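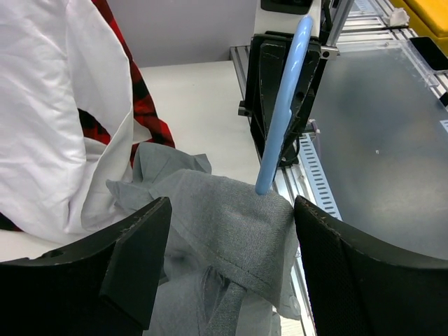

Siham Majali wrote in to ask whether you need to know any electronics before you start, because she had read three build diaries and every one of them began with somebody soldering. No, you don't! The kit of parts we settled on plugs together, and the only soldering in the whole of Skemer was a power lead that had been made up too short.

Search the FAQ Type a question Go

Skemer: questions we get asked a lot

What is Skemer?

A robot arm that handles laundry, built in the back half of the Mets shared workshop. We want it to pick a piece of clothing out of a mixed heap and put it down flat enough to fold. Picking up is going well. Flat is a work in progress (so is folding, but we love trying).

Why clothes? Wouldn't blocks be easier?

Much easier, and we started with blocks. They were good for a fortnight. A block is the same shape every time you come back to it, and a shirt never is, so every single grab is a new puzzle. If you enjoy puzzles you'll be very happy. We certainly are!

Can I build one at home?

Yes. Ayman Nimri built the first version on a desk in his spare room. You want a solid table that doesn't wobble, a socket within reach and enough clear space that the arm can swing right round without meeting a lamp. Bolt or clamp the base down before you power anything up. Do that even for a quick test. Especially for a quick test.

What did it cost?

The parts we bought for the gripper came to £339, including one motor we ordered twice by mistake. The arm itself was second-hand, so we can't give you a fair price for that.

Why two fingers and not a proper hand?

Two fingers are simple to make, simple to mend and surprisingly good at cloth. We did sketch a three-fingered one and may go back to it in September. If you've built one, please tell us how you kept the fingers from tangling in sleeves.

What should the fingers be made of?

Try things! Smooth plastic let thin cotton slide away from us. A rougher inner face held better, but go too rough and it plucks at knitwear. Ours get scuffed and we leave the scuffs alone.

Does the camera really need to be on the wrist?

We think so. Our first camera was up on a shelf, and the arm kept blocking its own view just as things got interesting. From the wrist you see the fingers and the cloth together, seams and creases included. The catch is that you lose sight of the rest of the table, so have a second one somewhere higher if you can.

Which clothes should I practise with?

Old ones. Start with one thick item in a plain colour and add others later. Checks and stripes against plain white are handy when you're looking back through pictures, as you can tell at a glance which garment is which. Grey on grey is miserable. Take out anything with a zip until you trust your grip settings.

How hard does it squeeze?

Our setting runs from 0 to 60, and we do most fabrics at 44. Those numbers belong to our software and won't match yours. Start low, go up a little at a time and stop when the cloth no longer slips.

Do you share the code?

Yes, it lives in a folder called Jistalell, and you can have a copy by asking at the workshop desk. The notes are patchy. Version 7 is the one to use; version 6 has the left and right fingers swapped.

Is it safe with children in the room?

Keep them well back while it's powered, and keep your own hands out of the gap too. Have an off switch you can reach without leaning over the arm.

Can I come and have a go?

Please do! Put your name on the Erketti sheet by the workshop door and bring a T-shirt you don't mind losing.

Page last changed 31 May 2025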